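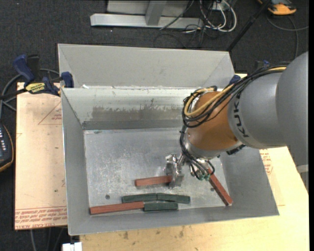
Could you add a note about which spellings you changed? One of our readers at Clemstead asked me that within a day of downloading the first version, and it was such a sensible question that the whole of this README has been rewritten with it in mind.

Clemstead Parish Recipes, version 2

What you will find in the download

The collection holds 2301 household recipes, typed up from handwritten books, backs of envelopes and the margins of old almanacs. Most are for plain cooking – puddings, pickles, broths, a quite alarming number of seed cakes – but there are also polishes, cough mixtures and a few things for keeping moths out of blankets. Everything sits in one file, recipes.csv, with a row for each recipe. A second file, sources.csv, tells you which book each one came from and what sort of state the book was in.

The columns

id – a plain number, never reused, even when a recipe has been taken out
title – as the writer gave it, or left blank if there wasn't one
text – the recipe itself, line breaks kept
kind – one of 8 broad groups, such as baking, preserves or remedies
source – matches the id in sources.csv
doubtful – yes, if any word in the recipe was a guess

Spelling

Very little has been changed. If a cook wrote "rasberrys" then rasberrys they remain, and I have grown rather fond of them. Shortened words are spelt out only where they would stop you following the recipe, and the original then comes straight after in square brackets. Old weights and measures are left exactly as written. Please don't send me corrections for "receipt" in place of "recipe", which was perfectly good usage and turns up all over the place.

Where the books came from

The largest share is the Milošević bundle, 20 notebooks kept by one family over several generations, with recipes in two languages and often both on the same page. The rest came from the Grerkitz bakery, which let us borrow its old order books, and from a box bought at a house sale with no name on it at all. If you know a family that made a "Comon pudding" with barley and dried pears, do get in touch, as I would dearly love to put a home to that box.

Known problems

Oven heats are vague or missing nearly everywhere. Several preserves appear twice with small differences, and I have left both in. The remedies are there for interest only, so please don't try them on anybody, and that includes the one for earache.

Changes since version 1

Added the doubtful column. Split sources into its own file. Moved the ketchups from sauces to preserves, after a good deal of dithering. The next tidy-up is planned for March, and will mostly be the order books.

Using it

You are free to copy, cook from and print any of it, with a line saying where it came from. If you bake something and it works, I'd be so pleased to hear – and if it sinks in the middle, tell me that too, with the id number, so I can go back and check the eggs.

Last updated 30th October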